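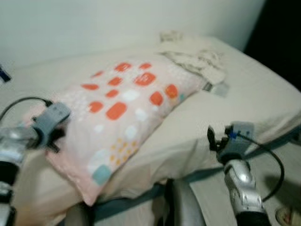

家庭用双腕ロボの自作、続き。前回のスレッドに「もう枕くらい置けるんでしょ?」という返信がいくつか来ていたので、今の状態を書いておく。先に言うと、私はこの方向にかなり懐疑的なまま作っている。

課題は「ベッドの枕を両手でつまんで、持ち上げて、枕元に置き直す」。これだけ。シーツを張るとか掛け布団をたたむとかは、やらない。やれると言っている動画は毎週流れてくるけど、やらない。

枕を選んだのは共同製作のFaizal Ong。最初の案はタオルだった。タオルだと「だいたいたためている」みたいな判定のごまかしが効くから嫌だ、と私がごねて枕になった。枕なら置けたか置けていないかの言い争いが少ない。少ないだけで、ある。

枕の重さは526g。カバー込み、台所の秤で。カタログ上のアームの可搬重量からすると余裕すぎる数字で、ここで油断した。可搬重量というのは、剛体を手首の真ん中で持ったときの話なんだよな。

枕は剛体じゃないし、真ん中も持てない。端をつまむと中身が下に寄って、重心が持ち上げの途中で動く。片手だけ先に上がると、ねじれて反対側の指に全部来る。

で、みんなこれを「学習で吸収できる」と言う。吸収できた例を見たことはある。その人の枕で、その人のベッドで、その人の照明で。別の部屋に持って行った映像はどこですか、と聞くとたいてい返事が来ない。

構成を聞かれたので書く。腕は左右同型、先端は2本指の平行グリッパ。グリッパの制御基板はSkurierの中古。上位のミドルウェアはSkomix。カメラは頭と手首。全部つながるまでが長かったけど、その話は前のスレッドに散々書いたので省略。

Skomixについて一つだけ。左右の腕の時刻同期を「自動」にしておくと、ログ上はきれいに揃って見える。揃って見えるだけ。外から別に測ったら左右の指令に200msのずれがあった。ログが自分で自分を採点しているようなもので、信用する理由がない。

200msって、机の上の立方体を運ぶならまず気づかない。布だと致命的で、先に閉じた方がカバーを引っ張って、あとから来た方は空をつかむ。指が閉じきった信号は出るから、プログラムは「把持成功」と言う。

「把持成功」という変数名をやめた。今は「指が止まった」にしてある。事実はそこまでしかわからない。Faizalには読みにくいと不評。直さない。

作業場の話もよく聞かれる。普段の組み立てはLercombe(近所の共有工房)の一角。ただ工房にはベッドがないので、枕の試験だけは家の寝室まで運んでやる。運ぶたびに台座の水平を取り直し。これが地味に一番時間を食う。

7月5日の分はまるごと台座と頭カメラの合わせ直しで終わった。動画にしたら3秒も使われない作業。デモ映像の裏にこれが何日分あるのか、誰か公開してほしい。

よその映像で「早送りなし・ノーカット」と書いてあるものがある。あれ自体は良い習慣だと思う。でもノーカットの1本を出す前に何本撮ったかは書いてない。分母のない成功例。

うちは分母を出す。枕の置き直し60回、連続、途中でプログラムは触らない。それを一区切りにして、終わるまで成績の話はしない。先週Cornel Opreaが途中経過を見に来たけど、見せたのは台座だけ。

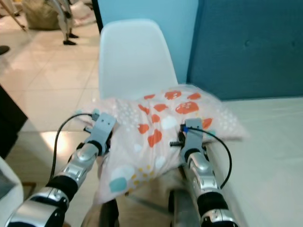

両側からつまむやり方に落ち着くまでに、下からすくう案を長いこと試した。指をマットレスと枕の隙間に差し込む動き。シーツを一緒に巻き込む。巻き込むとシーツごと持ち上げようとして、腕の電流が跳ねて止まる。

「すくう方が人間らしい」という意見をもらったけど、人間は指先でシーツと枕カバーの違いがわかっている。うちの指は硬い板で、触覚はない。人間らしい動きだけ真似しても、動きの理由になっている感覚がない。

つまむ側も問題はある。つまむ幅を広くすると中身ごと潰すので力がいる。狭くするとカバーだけつかむ。カバーだけの状態で振り上げると、中身が袋の底に落ちて、枕というより洗濯物の運搬になる。

じゃあ力制御を入れれば、と毎回言われる。入れてます。電流から推定した力で。布のしわをひとつ潰しただけで推定値が揺れるので、閾値をどこに置いても何かを見逃す。力センサを足せば良くなるかもしれない。値段を見て黙った。

ケーブルも悩みの種。グリッパから出た黒いケーブルを手首の外側に逃がして輪を作ってある。短いと手首を返したとき突っ張るし、長いと自分の腕に引っかかる。学習モデルの論文にケーブルの長さは載っていない。結果には効くのに。

Jordan Treloarから「ケーブルは腕の中に通すべき」とのこと。おっしゃる通りです。通せる穴のある関節に買い替える予算を添えてもう一度お願いします。

遠隔操作の話。手本は人間が操縦して集めている。ここを伏せて「ロボットが枕を整えました」と書く人が多すぎる。操縦した回と自律の回は、うちではログの置き場所から分けた。ファイル名で区別していた頃に一度混ぜて、ひどい目にあったので。

混ざっていた時期の成績は、そりゃ良かった。自律の評価に人間の操縦が入っていたんだから。気づいたのはSekar Pangaribuanで、「動きに迷いがなさすぎる」と。数字を見ていた私は喜んでいた。反省している。

ちなみに自分で操縦しても難しい。画面越しだと枕の手前の端がどこにあるかわからない。奥行きを間違えて、指の背で枕を押してずらす。人間にできない条件で集めた手本から、機械が上手になる理屈を私はまだ納得していない。

手首カメラについて。これは「付ければ全部解決」扱いされがちな部品で、私も期待して付けた。現実には、肝心の瞬間ほど役に立たない。近づくと画面が布で埋まって、ピントが合わなくなって、暗くなる。

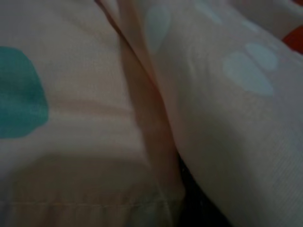

この距離でわかるのは柄と縫い目くらい。縫い目が見えれば端に近い、という手がかりには使える。そう思って縫い目の検出を書いた。結果、深いしわの影を縫い目と言い張るようになった。

線に見えるものは全部縫い目。書いた私が悪いのか、学習用の画像が偏っていたのか、両方だと思う。しわの写真を足したら今度は本物の縫い目を見逃した。もぐら叩きになったので、いったん切ってある。

水玉の柄も曲者。特徴点がたくさん取れて追跡しやすい、と最初は喜んだ。しわが寄ると丸が楕円になるし、折れ目で隣り合った丸がくっついて一つに見える。追跡器は「同じ点です」と自信満々で別の点に乗り換える。

じゃあ無地のカバーにしたら? 無地は無地で、暗いところでは何も取れない。柄ありで動くようになった設定は柄に頼っている。柄を替えたら多分だめ。だから「枕を置けるロボット」とはまだ書かない。書くなら「この枕カバーを、この部屋で」まで書く。

照明を足せばいい、もその通り。手首にLEDを付ける案はTerence Hartleyがもう図面を引いてくれた。ただ、生地に少し光沢があって、近くから照らすと白く飛ぶ場所が出そう。拡散板をかませるか、斜めから当てるか。試してから書く。

今の私の見立て。手首カメラは「触る前」の位置合わせまで。触ったあとは頭のカメラに戻して、枕全体の輪郭を見る。ただし頭のカメラからは自分の腕が邪魔で輪郭が欠ける。どちらも片目をつぶっているみたいなもの。

しかも頭カメラは、腕を速く動かすと画がぶれる。露光を短くすると暗い。暗いのでゲインを上げるとざらつく。仕方ないから、撮りたいところで一拍止まるようにした。遅い。遅いけど、止まらないで撮った画で判断するよりまし。

遅さについて。「人間なら一瞬」というのは毎回言われるし、毎回その通りだと思う。枕の置き直しに家庭用ロボットが必要かと聞かれたら、いらないです。うちの枕は今後も私が置きます。

それでも作っているのは、できると言われていることを自分の手で確かめたいから。あと、うまくいかない箇所が毎回予想と違う場所に出るのは、単純に面白い。時刻同期が犯人だとは思っていなかった。

費用を聞かれたけど、まだ出せない。中古と借り物とJugahの在庫処分が混ざっていて、足し算しても同じものは誰にも作れない。「格安で自作」と題した記事の部品表を見ると、だいたい一番高い部品が「手持ち」になっている。あれの仲間にはなりたくない。

Jugahで買った手首のブラケット、穴位置が左右で微妙に違った。同じ型番、同じ袋。左右対称のつもりで書いたコードが片方だけ斜めに当たるので、補正値を腕ごとに持たせた。図面の数字は図面の数字。

設定ファイルも公開しろと言われている。これは出す。ただ、うちの補正値が大量に入っているので、そのまま使うと机にぶつけると思う。補正の部分を抜いてから。抜き終わるのがいつになるかは約束しない。

10月に工房の公開日があって、そこで動かさないかと誘われている。ベッドを運び込む話まで出ていて、気が重い。人前で一度うまくいったら「完成した」と言われるし、一度落としたら「使えない」と言われる。どちらも一回では決まらない。

出すなら、横に紙を貼って全部の回を正の字で書く。操縦か自律かも書く。お客さんが退屈するのは承知の上で。それが嫌なら断ってもらってかまわない、と返事した。まだ返事が来ない。

次にやること。左右の時刻を外部の信号で合わせる。ケーブルの輪を少し短くする。縫い目検出は当面切ったまま。それからベッドの高さに台座を合わせる治具を作る。いつまでも目分量で合わせているのがよくない。

60回が終わったら、落とした回も含めて結果をここに続ける。質問は返信へどうぞ。「何とかいうモデルを使えば解決」系は、ご自分の枕で試した映像を添えてもらえると助かる。

コメント

Jordan Treloar
ケーブルの件、予算は添えられませんが使い古しの巻き取りバネなら余ってます。いりますか。

投稿者
いります。工房の棚に置いておいてください。

ぬかどこ
「指が止まった」に変えた話がよかったです。うちの搬送機も「完了」フラグが何の完了なのか誰も説明できません。

Cornel Oprea
台座はたいへん良い台座でした。

もちづき
手首カメラは固定焦点のまま使っていますか? 接写寄りにレンズを回すだけでも多少違うと思います。

投稿者
固定です。回すと今度は遠くがぼけて、近づく途中で枕を見失いそうで触っていませんでした。一度やってみます。

さんかくパイプ
懐疑的というわりに、毎週進んでますよね。

Terence Hartley
拡散板、乳白の端材で切っておいた。厚さが合わなければ削って。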